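Prinent moves tray packing at Fernthorpe to robot arms, retrains packing staff

2020-05-13

Prinent has put robot arms into regular use on the tray packing line at its Fernthorpe site, the company said in a notice to staff and customers. The arms load small painted blocks and similar parts into woven trays, a job that was done by hand at every station until last October.

The site employs 127 people. Of these, 35 worked on tray packing when the first arm was installed. Prinent said none of those jobs has been cut, but the content of most of them has changed, and the shift pattern on the line has changed with it.

Under the old arrangement each packer stood at one bench for a full shift, took parts from a bin, checked them by eye and placed them in the tray. Placing and checking were one task. They are now separate. The arm picks and places. A line attendant looks after a group of benches, supplies parts and empty trays, clears stops, and pulls finished trays for inspection. Inspection is done at a separate table under fixed lighting, by staff who rotate in and out of the attendant role during the shift.

Christos Kourkoulas, packing supervisor at Fernthorpe, said the main difference for his crew is the kind of attention the work calls for. "At the bench your hands were busy and you checked the part while you were holding it," he said. "As an attendant you are walking, watching the stop lights and reading the log. Some people took to it in a week. Others asked to go to inspection full time, and where we could do that we did."

The arms carry a two-finger gripper and a small camera at the wrist. The control software, supplied by Jatoi, uses the wrist camera to find the part and the rim of the tray before each move. Trays do not have to sit in a fixture. This was a requirement from the start, as the woven trays vary in outline and would not seat the same way twice in a rigid holder.

Woven stock also caused most of the early trouble. During the trial the arms ran 3,514 placing cycles on one bench under observation. The most common stop was a rim reading that the software rejected, usually where the light fell unevenly across the weave. The second was a finger touching the tray wall on the way down. Prinent raised the approach height, slowed the last part of the descent and repainted the bench tops in a light matte finish. Stops of both kinds fell after that, although the company did not give a rate.

Each stop has to be cleared by a person. The attendant presses hold, opens the guard, corrects the tray or the part, closes the guard and releases the arm. Attendants may not reach in while the arm is paused by software alone – the hold button must be lit. All packing staff took a course on this before they were allowed on the line, and the course is repeated each year. Maintenance staff took a longer one covering finger pad changes and camera calibration.

Pad changes are now a scheduled task at the start of the early shift. Camera calibration is checked at the same time using a printed target, and the result is entered in the line log. Both jobs were first given to maintenance, but attendants asked to take over the pads so that they would not have to wait for a technician when one wore through. That change was made in March.

Pay was settled separately. Attendants moved up one grade. Inspection staff stayed on the packing grade, which drew complaints during the first months, as the two groups rotate through the same posts. Under the present rule any employee who has passed the attendant course is paid at the attendant grade for the whole shift, whichever post they are working.

Physical strain was one reason the company gave for the change. In a survey taken before the installation, wrist and shoulder pain were the complaints packers reported most often. Kourkoulas said he hears less about wrists now and more about feet. Rubber matting has been laid along the attendant route, and seats have been added at the inspection table.

Output per shift is nearly 80 percent of what a full hand crew produced at its best, according to Prinent. The arms are slower than an experienced packer on a single tray but keep the same pace through the shift. The company expects to narrow the gap by shortening the tray change, which is still done by hand and holds the arm idle while it takes place.

Hand packing has not ended. Mixed orders, short runs and trays with lids are still packed at manual benches, and two of these benches will be kept open on every shift. New hires start there for their first month, so that they learn the parts and the common defects before they move to the automated side.

The next stage is a tray feeder from Stisero, which is due to be tested on one bench in October. If it is adopted, attendants will load stacks of empty trays at the end of the line and will no longer change them one at a time. Prinent said staffing on the line will be reviewed after the test and that the review will be shared with employees before any change to the shift plan is made.
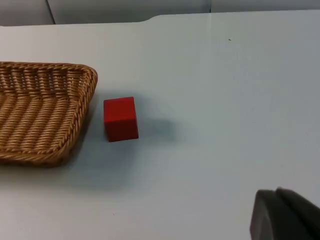
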